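Blue on Blue: Finding Small Things Against a Background of Nearly the Same Color

Stamatia Balaskas
Umdale College, Color and Seeing, final project report
February 5, 2025

Where the idea came from

Last August I spent most of an evening on my knees looking for a navy button on a navy rug, and I have been a little obsessed with the question ever since. Why is it so hard to find a thing when it is nearly the color of what it's lying on, and what finally gives it away when we do find it? My first guess was that it all came down to the color itself, and that if I could put the two blues close enough together the object would more or less vanish. I was wrong about that in a way that turned out to be much more fun than being right, so I hope the reader will forgive me for telling it at some length.

What I used

I wanted objects with as little going on as possible: no writing, no pattern, nothing shiny. Small cubes in one solid color were the best thing I could find. I tried red and yellow ones on a blue background first, mostly to get people used to the task, and they were spotted so quickly that there was hardly anything to write down. The blue ones were where it got interesting — especially a blue leaning toward violet, placed on a brighter sky blue.

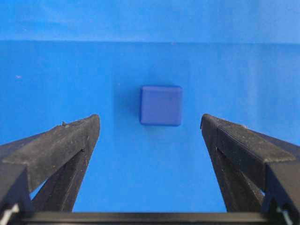
For the test itself, each person sat with their eyes closed while I either set a cube down or only pretended to. Then they opened their eyes and told me whether there was a cube and where, and I stopped the clock. I had 17 people, nearly all of them from my hall or from the Karras reading room (thank you again, and I'm sorry about the crackers running out). My plan called for 600 looks in total, which sounded like plenty when I wrote it, but people kept asking for one more round, and I ended up with 913. I threw out the looks where somebody peeked or where I forgot to start the clock, and the 913 is what was left after that.

I paid for the materials out of the Flultaven student fund, which gives each project 100 dollars. Most of that went on fabric from Nirnetti, the remnant shop down the hill, where a very patient person let me carry bolt after bolt over to the window to compare them with a cube I had in my pocket.

What happened with the backgrounds
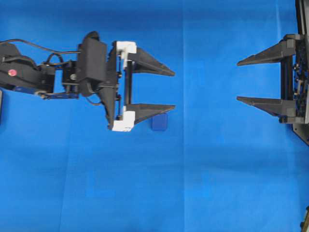 Fabric was a bigger subject than I had planned for. I had been thinking of the background as one color, the way you would think of a square on a paint card, and I even wrote "uniform blue" in my proposal. But spread a blue cloth out over a whole work area and look at it properly, and you find a good many blues. The upper left is a bit darker and duller than the middle, the shade shifts slightly at the faint line running down just right of center, and then there are all the soft wrinkles, most of them in the lower half. Every one of those is a small change from lighter to darker, and so is the edge of a blue cube. My people told me over and over that they had "checked" a crease before they found the real thing, and two of them swore to a cube that was only a fold.

I did try ironing. It helped for a little while, and then somebody would lean on the table.

Edges and shadows

The other thing I had left out of my thinking was shadow. When I asked people afterward how they had known a cube was there, hardly anyone said it was the color. They talked about the dark line underneath it, or the soft patch to one side, or the top edge catching the light. So I added a second round, in which I moved the lamp directly overhead and put a sheet of tracing paper under it to spread the light out. The same cubes in the same spots took longer to find, and people complained about it a good deal more, which I wrote down too.

I also noticed that rounded corners made a difference to what people said they had seen. A cube with softened edges, looked at nearly straight on, tends to be reported as a flat square — one person called it a sticker and tried to peel it up.

What I would do differently

I would measure the light. I borrowed a meter for one afternoon and should have asked for it for the whole project, because clouds came and went past my window and I have no way now of taking them out of my times. I would also give everyone the same chair. Taller people were looking down at a steeper angle, and I think the shadows looked smaller from up there, though I can't show it with the numbers I have.

And I would buy the heavier fabric. The person at Nirnetti told me to, and I went with the cheaper one to have money left over for snacks. The full table of times is in the appendix, with the second round listed separately.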